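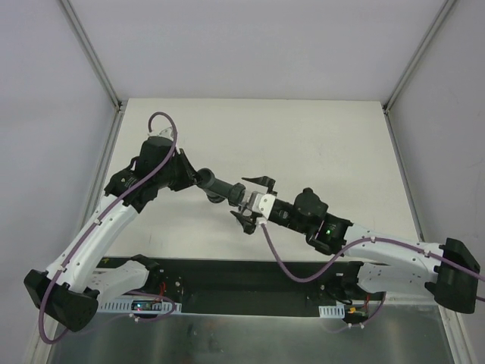
Flurina Fuchs: "Una mesa blanca te lo cuenta todo"

Llego al taller de Nililau con el café todavía en la mano y Flurina Fuchs me lo quita antes de saludarme. "Luego te lo devuelvo, perdona, pero cerca de la mesa no entra ni un vaso", me dice, y se ríe. ¡Empezamos bien!

La mesa es su gran tema. Blanca, lisa, dentro de un recinto también claro, y encima los dos brazos, cada uno con su base negra, que se buscan hacia el centro. Le pregunto por qué tanto blanco. "Antes trabajaba sobre un tablero oscuro y perdía los tornillos cada dos por tres", explica. "Ahora veo hasta la sombra de la punta de un dedo de la pinza, y eso me encanta".

Hablamos un buen rato de cables (yo no sabía que se pudiera hablar tanto de cables). El morado sube, hace un bucle alto sobre la articulación y baja sujeto con clips blancos. "El bucle tiene que respirar", insiste. "Iker me lo dejaba tirante y discutíamos".

Iker es Iker Villanueva, su compañero desde Gokmont, que asoma la cabeza para defenderse: "¡Una vez! Lo dejé tirante una vez".

Flurina calcula que ordenar el puesto le lleva 10 minutos al empezar y 5 al acabar. Las herramientas van a un cajón aparte — "mi cajón, que quede escrito" — y el paño se cambia a diario.

En marzo se mudan a un local más grande, de 200 metros. ¿Y la mesa? "La mesa se viene conmigo", contesta, y por fin me devuelve el café, ya frío.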